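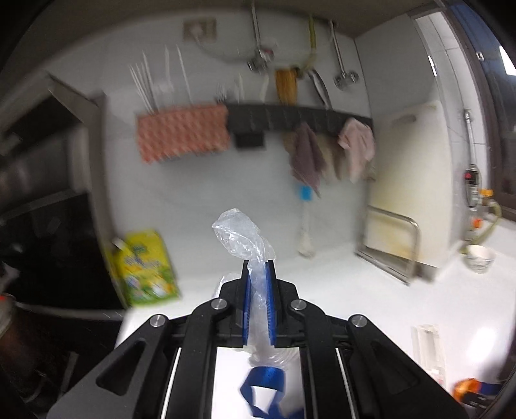 Wall holders over a white counter, with chopsticks in the red one.

About Onik

Onik is a kitchen tidying company in Trestbridge. We clear counters, sort cupboards and drawers, put up wall storage, and leave a kitchen set out so the people who cook in it can find what they need. We work in apartments, family homes, small offices with a shared kitchen, and two church halls. We do not remodel and we do not sell cabinets.

The company started with one van and a lot of borrowed plastic crates. Most of the early jobs were move-outs, where a tenant had a few hours to empty a kitchen before handing back the keys. After a while the same people called again from their new address and asked if we could help put everything away. That second kind of job is now most of what we do.

What we do in a kitchen

A standard visit is for one kitchen and takes a morning or an afternoon. We start with the counter. In nearly every kitchen we go into, the counter is where things end up when they have no other place: open packets, bottles, bags from the store, disposable utensils that came with a takeout order, a piece of fruit somebody was in the middle of. We take it section by section and ask about anything we are not sure of. If you say keep, it's kept.

After the counter we do the wall and the cupboards. We group dry goods together, move heavy things low, and put the everyday bowls and plates at a height everyone in the house can reach. We write the shelf labels by hand unless you ask us not to have labels at all.

Then we wipe down every surface we have cleared and take the trash out with us. We leave one page taped inside a cupboard door that says where things went. Customers keep telling us this is the part they use most, so please don't throw it out with the old receipts.

Wall storage

Small kitchens run out of counter long before they run out of wall. We like open holders for chopsticks, spatulas, and anything else with a long handle. They should hang close enough to the stove to reach but far enough over that they don't collect grease. A holder with gaps in its sides lets air in, and washed chopsticks need that. Solid cups look neater, but they hold water at the bottom.

We hang most holders on adhesive strips or hooks that come off again, as many of our customers rent. If a wall is tile we can usually do it on the day. Fresh paint has to wait, and we will tell you so when we come to look. For drilling you will need written permission from your landlord. We keep a blank form for that at the shop.

We don't charge for hanging holders you already own. If you want new ones, we carry a short range in plastic and steel wire. You are just as welcome to buy your own somewhere else.

Plastic bags and packaging

We get asked about bags more than anything else. Our usual approach is to pick one container, fill it with clean bags, and stop there. Clear bags that are too crumpled or sticky to use again go out. Trestbridge does not take thin film in the curbside bins, so we bring it back to the shop and drop it at the film collection point with our own.

Packets are harder. People keep the packet for the cooking instructions or the name of the brand, and for an imported product it may be the only way to find it again in the store. We don't tip food into matching jars unless we are asked to. A stand-up pouch with a good seal can stay as it is, in a row with the others. If the seal has gone we use a clip.

Disposable utensils, still in their packaging, go together in one drawer or one box. Households are often surprised by how many they have. We can pass on sealed sets to the meal program on Pestgate, and we take them over at the end of each month. 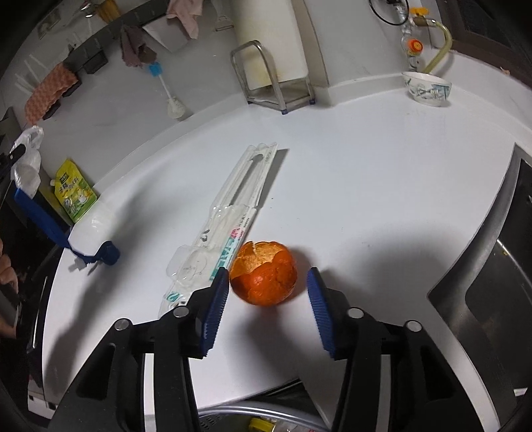
Paper towels get a spot of their own near the sink or the main work area, standing up, where they can be pulled with one hand. Wire holders do rust in time, mostly at the base and the joints, and a rusty one will mark a wet counter. A light stain comes off with baking soda and a damp cloth. We can bring a replacement on a return visit for the price of the holder.

Fruit goes in a bowl, out of the sun. We would rather see it on the counter than forgotten at the back of the refrigerator. Citrus is the exception if you buy it by the bag, and then the crisper drawer is fine. Peel goes straight into the compost caddy, and if you don't have a caddy we can order one through the town.

Good bowls and painted dishes are a matter of taste. Some families want them put away and some want them out on a ledge. We have no rule about it, only that a bowl on a ledge should be one you use or one you like looking at — a chipped one that is neither can probably go. Please point out anything with sentimental value before we start, and we will leave it for you to handle.

Our shop

The shop is at 708 Sangkhawat Street, on the ground floor. We moved in last August from a storage unit behind the bus depot. There is a counter at the front, a room at the back where we keep crates and hooks, and a small kitchen we fitted out ourselves with secondhand units. You can come in and try how a drawer insert or a rail works before you decide. Parking is on the street. The ramp is at the side entrance, and the bell there is loud enough that someone will hear it.

We run a counter-clearing class in the shop kitchen several times a year. The next one is 18th June. It is free and lasts an hour and a half. Bring one drawer's worth of your own utensils in a box, and we will go through them at the table.

How we work

Two of us come to every job. We bring our own cloths, crates, and cleaning products. If you would like us to use yours, leave them out by the sink. We take shoes off at the door or wear covers, whichever you prefer. Somebody from the household needs to be home for the first half hour, and after that it's up to you.

Nothing leaves your kitchen without a yes from you. Food past its date is set to one side for you to look at. Anything we find that isn't kitchen stuff (keys, batteries, chargers, school letters) goes in a separate tray and stays on the counter when we leave.

Customer details and kitchen notes stay in our office files. The notes are there so we don't have to ask all the same questions on a second visit. Ask at the shop if you want yours removed.

Prices and area

We cover Trestbridge and the villages out to Pestgate, a distance of 27 miles by the river road. Beyond that we add a travel charge. A standard visit has a fixed price and we quote larger kitchens after seeing them. Return visits within six months are half price. Offices and halls are billed by the hour.

We have done around 500 kitchens so far. Some of those we have been back to four or five times, usually after a new baby, a new roommate, or a move.

Getting in touch

Call the shop on extension 2814 at the Trestbridge business exchange, or come by in person. Tell us how long your counter is and whether you rent or own. If you leave a message in the evening, we will call back the next working day before noon.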